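Plotari Project Update
September 26, 2018

Out on the paths: gathering drives for the learner

If you've been following the Plotari project through these newsletters, you know we spent the spring arguing about maps. We have mostly stopped arguing, because the approach that excites everyone now hardly uses one. We want the robot to look ahead, see pavement and grass, and work out where it can go from examples of good driving. For that it needs a lot of examples, and collecting them has become my favorite part of the job!

So far we have 101 usable runs from the paths and streets on the Momcombe side of town. Each run is a person steering by remote while the robot saves what its camera sees along with the speed and steering at that moment. No labels are added by hand. The driver's choices are the lesson, so we ask drivers to be a little boring — steady speed, gentle corrections, and no showing off. 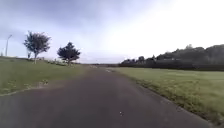 Alina Ene has taken over planning the routes, and she changed one thing that I think will matter a great deal. In March we were picking routes that looked difficult, which gave us plenty of sharp turns and hardly any plain straight travel. The early model was jumpy as a result. It would wiggle along a perfectly good path as if it expected a corner at any second. Now every outing includes long easy stretches, and the steering in our test playback is much calmer.

Edges are the other big topic. Some pavement ends at a curb, some just gives way to grass, and some crumbles off into dirt and weeds. A person reads all of these without thinking. The learner has to meet them many times, in flat gray light and in strong sun, before it treats them the same way.
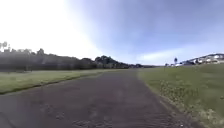
We also started recording recoveries. The driver lets the robot drift toward the side, then brings it back to a sensible line. We keep the return and throw out the drift, so the model doesn't pick up the mistake along with the fix. It's slow work (Wallner, our sorting tool, still needs a human to mark where each drift ends), but 18 of the runs now have clean recoveries in them, and I could watch them all day.

Next up is a set of routes over in Dramley, with the same drivers and the same settings, to find out how much of this carries over to pavement the model has never seen. 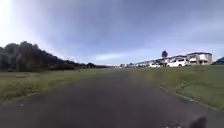 Want to drive?

We have room for two more drivers this fall. You don't need any experience with robots, just patience and comfortable shoes. Training takes one afternoon, and you'll practice with Alina before recording anything we keep. Reply to this newsletter and tell us which mornings you're free.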